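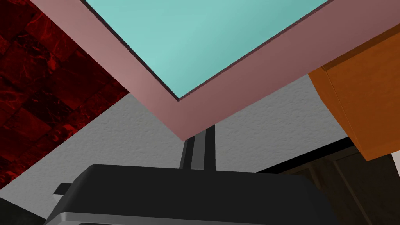
## Wrist view or head view when you teleoperate?

**dovetail_268**

I'm recording demos in simulation for a two-arm robot, driving it by remote control with a pair of hand controllers. The wrist view is what I keep on my main screen. It's fine once the fingers are close to something. Before that I lose track of where I am. Point the gripper up and all I get is the fingers, a big pink and blue panel overhead and bits of cabinet and wall, and I have to work out which way is down.

Last night I did 14 runs and kept 3. The rest had long pauses where I was just hunting for the table. Do people drive from the wrist view or the head view? And do you cut the pauses out before training?

**Lieselotte Reinholz**

Head view to get there, wrist view for the last bit. I put the head view on the big monitor and the wrist view small in a corner. Don't cut the pauses in the middle of a run. You end up with a jump in the arm position, and the policy learns the jump. Trim the start and the end only, or redo the run.

**trosetti_fan**

I disagree about the cutting. If the arm really is still, there is no jump. I drop every stretch where no joint moves and my runs come out fine. What hurts is when you drift a little while thinking, and then you can't cut it clean.

**Lieselotte Reinholz**

Most people drift. I do, and I've been at this since May. If your hands are that steady, go ahead.

**dovetail_268**

OK, tried the head view. Same room, other camera. It's easier to see what both arms are doing, left gripper up at the near corner of the table and the right one by the edge next to the hooked rod. The laptop is the part I'm worried about. Its keyboard side faces the robot and I can't judge how far the right fingers are above or beside it. I bumped it twice before I slowed down.

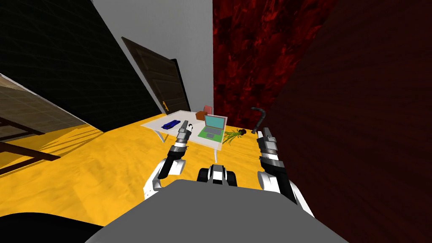

**Famier**

Depth is always bad from the head. Drop your speed scale when you get near the table. I run mine at full for the approach and then hold a button that cuts it down. It took me 10 runs to get used to the button and now I don't think about it.

**plallargate**

Has anybody here tried teaching by hand instead? On the real arm I put it in free-drive and push it where I want it. You feel the contact, so depth isn't a problem. I know that doesn't help in sim, but if you're going to move to hardware anyway you might be practicing the wrong skill.

**trosetti_fan**

By hand works for one arm. With two you need both hands on the grippers and you're standing in front of the head camera the whole time, so that view is useless for training. I went back to remote control for that reason.

**plallargate**

You can record the joint path by hand and then play it back with you out of the way. The cameras record on the playback.

**Famier**

Only if everything on the table goes back to exactly the same spot. Fine for a box, bad for a cloth or a cable.

**dovetail_268**

No hardware here yet, so it's remote control for me. I'll set up the two screens and put a slow button on the left controller. On the pauses I'll do half the runs trimmed at the ends only and half with the still parts dropped, and train on each — same task, same number of runs.

**Lieselotte Reinholz**

Keep the raw files whatever you do. And write down which view you drove from for each run, you'll want to sort by it later.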